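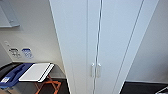
Slide 4 – Head camera: setup, checks and repair

Speaker: Dexter Gallagher, Reveseck
Slot: 2:15 pm, after the Kovville paper. Leave questions until slide 9.

Start with the view on screen. White cabinet, two doors, two short bar handles either side of the seam. Ask the room to look at the vertical edges. They converge toward the bottom because the camera is pitched steeply down. Give them a few seconds with it before moving on.

Point to make: the pitch is a setup choice and it has a cost. Handles stay in view at close range. The door edges stop being parallel, so any routine that assumes a square-on door has to be fed the corrected pitch first. We had the wrong sign in the config file for most of January.

Mention the finish. Matte white doors against white walls give the depth matcher very little to work with. The seam and the handles are the useful features. If exposure is set by averaging the whole view, the seam washes out before anything else does.

Slide 5 – Mounting

The bracket is the Ferreira two-piece clamp, four screws, neck plate behind. Tighten in a cross pattern, half torque, then full. Thread locker on the rear pair only. The front pair comes out at every lens service and we got tired of drilling them.

Cable goes down the left side of the neck with one service loop. Do not tie the loop to the neck plate. Ours was tied, and the connector failed after 183 hours of head motion. The fault showed up as dropped packets, so two people spent a day on the network switch.

Pan to both end stops by hand with power off before the first powered move. Watch the loop, not the head.

Slide 6 – Calibration

Order matters here:

1. Warm up for 50 minutes with the stream running.
2. Lock focus and fix exposure at 2000 microseconds.
3. Run the intrinsic set with the board.
4. Run the hand-eye set with the head at working pitch.
5. Save both files under the same revision number.

Step 4 is where people lose time. Brullia ships a default routine that runs with the head level. The result looks fine on the report page and is off at the pitch you will be using. Override the head pose before starting.

If asked about the exposure figure: it suits bright, even light. It has not been tried in the loading bay.

Slide 7 – Routine checks

Start of shift: wipe the lens, reload calibration, look at one known door seam and compare it with the stored line. If the error passes the limit, repeat the comparison once. If it passes again, stop and check the clamp. Recalibrating over a loose clamp just hides it for a shift or two.

Every 90 operating hours: connector out, inspect pins, reseat, check the strain relief. Log the torque on all four screws as found, before touching them. The as-found value is the only early sign we have of the clamp creeping.

Slide 8 – Replacing the camera

Power down at the cabinet isolator, then the head. Photograph the cable route. Front screws out, rear screws backed off two turns, slide the unit forward. The gasket usually stays on the old body – check before binning it.

New unit goes in with the old calibration file renamed, never deleted. We have gone back to an old file twice to work out when a drift began.

Allow half a shift including warm-up. Skip the torque table if running behind; it is in the handout, page 3.

Next: slide 9, questions, then hand back to the chair.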